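Protecting Polished Stone Offcuts for Transport
Ningsih Liew, Adi Tjoa
Jan 14, 2019

3. Method

Surface protection was clear plastic wrap, laid on the polished face and smoothed by hand from the center out. Edges were taped with a handheld dispenser. Roll changes were timed separately - 217 seconds in total for the batch.
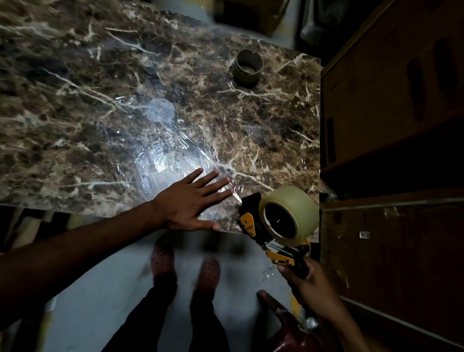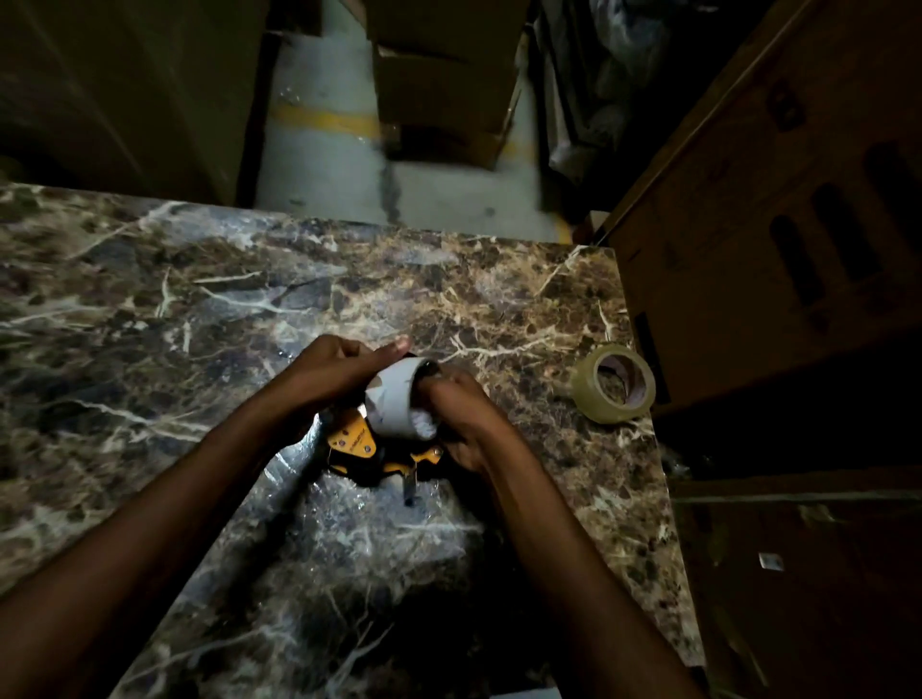
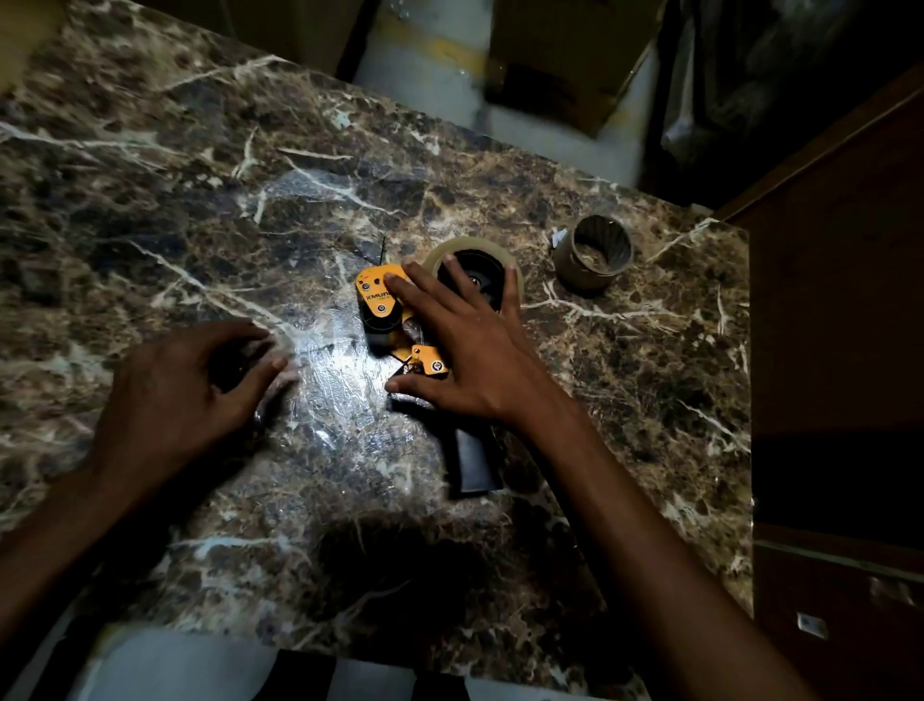 Dark brown veined stone with the tape dispenser, all three views.

2 min read

4. Limits

Wrap does not protect corners. Foam strips 70 mm wide are proposed for the next batch, due in September. Vestora supplied the stone.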